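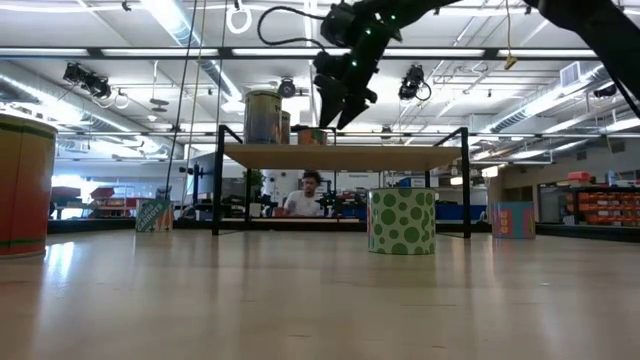

Friday, September 25, 2026
Eldana Yilma

Groceries again, second week. The chore is putting the shopping away: cans and boxes from wherever they were left to wherever they belong. Jikura wants an answer by the end of the quarter on whether this is worth a product or should stay a demo. My own answer today is still "stay a demo," with more hope for cans than for boxes.

Totals so far. 320 attempts since the August restart, 176 of them clean. Clean means picked up, carried, set down upright and let go without a person stepping in. That is 55 percent. A ten-year-old would be close to 100 and would also close the cupboard.

Cans: the tall ones are mostly fine now. Fingers come down on either side, close at mid-height, lift. The short wide ones are worse. The opening is only just big enough, so any error in the approach puts a fingertip on the lid and the can tips. Raising the approach height helped a little. Shiny labels still throw off the depth reading under the long ceiling lights. I tried it with the lights nearest the table switched off and the readings were steadier, but a kitchen has whatever lights it has, so I don't want to count that as a fix.

Boxes: thin cardboard dents. Grip force is down to the lowest setting that still holds, and two of the boxes have been picked up so often that the sides have gone soft. Replace before Monday. The old ones should be kept for a separate test, as most people's cereal boxes are not new either.

Floor pickups: much slower than the tabletop. The arm has to come in past the table edge and the planner takes the long way round to keep clear of the legs. Anything under the table is the hard case. 9 tries at that this morning, 2 clean. In the rest the planner either gave up or stopped with the wrist too close to the tabletop. The glossy floor doesn't help – reflections come back as part of the object, and the bottom edge is guessed too low.

Talked to Cairns by phone after lunch. They have the same problem in their stockroom trial and got around it by keeping everything off the floor. Fine for a stockroom. In a house the bags go down on the floor first, every time.

To do:
– new cardboard boxes, same sizes
– rerun short cans with the Staltel fingertips, the narrow pair
– ask whether the planner can treat the tabletop as a thinner slab
– log time per item as well as clean or not clean. A full bag still takes longer than I would wait for

Left the settings file as it was at 4:40. Don't change the grip force without writing it here.

Gumedgate Workshop Notes | Contact the lab desk | © 2026 Gumedgate | Back to top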